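Home | Packs | Downloads | Changelog | Help

# Zevum Living Room Pack – README

Hello, and thanks for downloading (or for reading this before downloading, which is even better). I'm Zachary Gill, and I look after the room packs for the Zevum home robot simulator. The living room one is the pack people ask me about most, so I've tried to put everything I normally type into emails in one place. It's a bit long. Skip about as you like.

## What you get

The pack is a set of simulated living rooms for testing and training home robots before you let them loose on anybody's real furniture. There are 18 rooms and 224 tasks spread across them. Tasks are small household jobs: fetch a thing from a side table, tidy a cushion, get from one end of the room to the other without clipping anything. Each task comes with a start state, a goal check and a time limit.

Every room is made of separate objects, so you can move the sofa, swap the floor or take the pictures off the walls if you want a plainer place to begin. Cushions and throw pillows are soft-ish bodies – they squash a little, and they'll slide if your robot is rude to them. Big furniture is fixed by default. You can unfix it in the room settings, but do save a copy first!

## Who it's for

I had two sorts of people in mind. One is the small team with a mobile robot and an arm who want lots of practice runs without booking a flat. The other is whoever is comparing home robot kits and wants the same job done in the same room by each of them. We use the pack for both, and it copes with both, though the second lot will want to read the scoring notes further down.

## The rooms

I didn't want 18 versions of the same tidy showroom. Some rooms are cramped, some have odd corners, and a few have a change of level that catches out path planners which assume the floor is all one thing. The room I use for my own smoke tests has a dark grey three-seater set at an angle across it, a pale grey throw pillow at one end and a good stretch of reddish wooden floor in front. There's a side table tucked behind the far end of the sofa with a couple of small things on it, and they're partly hidden, so a robot has to go and have a proper look.

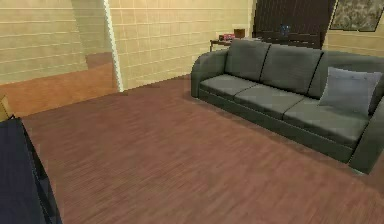
Zevum Home Scenes Team

The dark sofa is a useful test all by itself. Its seat cushions and back cushions are very close in colour, with only thin seams between the seats, and I've watched quite a few depth-free vision models decide the whole thing is one big lump. The pillow stands out nicely against it, so "move the pillow" is a kind first task and "move the middle back cushion" is a mean second one. The tall dark cabinet behind is worse still. If your detector can pick out the little dark blue object against it, please write and tell me what you're using.

## Getting going

Unzip the pack into your `rooms` folder and start the simulator as usual. The rooms should turn up in the picker under Living Room. If they don't, check you haven't ended up with a folder inside a folder, as that's nearly always the trouble.

To run a task with no robot controller attached:

 zevum run living/angled_sofa --task pillow_move --view

You'll get a camera view of the room and nothing will happen, which is correct. Add your controller with `--agent` once you're happy that the room loads. For batch runs, leave off `--view` or you'll be waiting till teatime.

## Robots I've tried

The Brarnura base is the one I know best and the one the tasks were first written for. It gets round every room, and its turning circle is small enough for the tight ones. The Heitmann arm kit bolts on to it in the simulator with no fuss, although its reach is a little short for things that have rolled to the back of a side table. Jinard's model loads and drives well, but I had to raise the physics rate to stop its wheels jittering on the steps. That fix has been in the pack since the March update.

## Scoring

Each task is run 100 times by default, with small changes to the light and to where loose objects sit. You get a success rate and a list of bumps. I'd look at the bumps before the success rate – a robot that fetches the thing and shoves the cabinet on the way isn't one I'd want at home.

Please don't compare scores from before the March update with scores from after it. The pillow friction changed.

## Things that still annoy me

- Dark finishes lose detail at low render quality. Use medium or higher for anything vision-based.
- Wood grain on the floors looks blurry close up.
- 9 of the tasks have goal checks that are too strict. They're marked `strict` in the task list, and I'm working through them.
- Changing a wall material resets the picture frames to their default spots. Sorry, I know.

## Using it in your own work

The free licence covers teaching, research and trying things out. If you're selling a robot and want to put our rooms in your demo, get in touch and we'll sort out the paid one. It's a short form. Send bug reports with the room name, the task name and your log file, and I'll get to them as soon as I can.

Contact the Home Scenes Team | © Zevum | Back to top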